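Platari releases version 2 of Cuvwood, its motion planning software for small robot arms

Dotville, June 2019

Platari announces today the release of Cuvwood 2, a new version of its planning and control software for small robot arms driven by hobby servos. The software is available for download from the company's website, free for schools and for private persons. A paid license exists for companies.

Cuvwood calculates the path of the arm between two positions and sends the commands to the servos. In the first version, each joint was planned alone, and the user had to correct the result by hand when the arm moved with too much speed near its limits. The new planner treats all joints together and respects the limits of speed for each of them. On the test set of Platari, which contains 106 movements, 27 needed a correction by hand with the old version. With Cuvwood 2, this number is 7.

"Our users have arms which they print and assemble by themselves, and two of these arms are never the same," says Albane Besson, who is responsible for the planner. "We have therefore put much work in the calibration. It must be possible to do it in one afternoon, without special instruments."

The calibration tool was written by Gaspard Deschamps together with Perrin, a training workshop in Dotville which tested the software during the month of May.

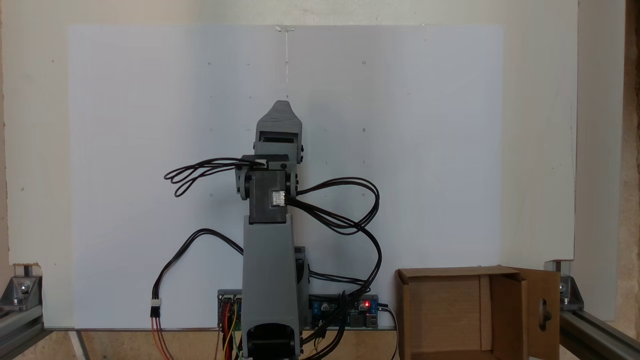

Cuvwood 2 also permits to declare zones where the arm must not pass. This function was requested by many users for their cables. On a printed arm the wires often stay outside of the structure, and the black loops at both sides of the gray segments take a place which the planner did not know before. The user can now draw a simple volume for each loop and attach it to a joint, so that the volume follows the movement.

Users of the first version can keep their arm files. The files are converted at the first opening, and a copy of the old file is saved in the same folder.

Press contact: Monique Cordier, Platari, Dotville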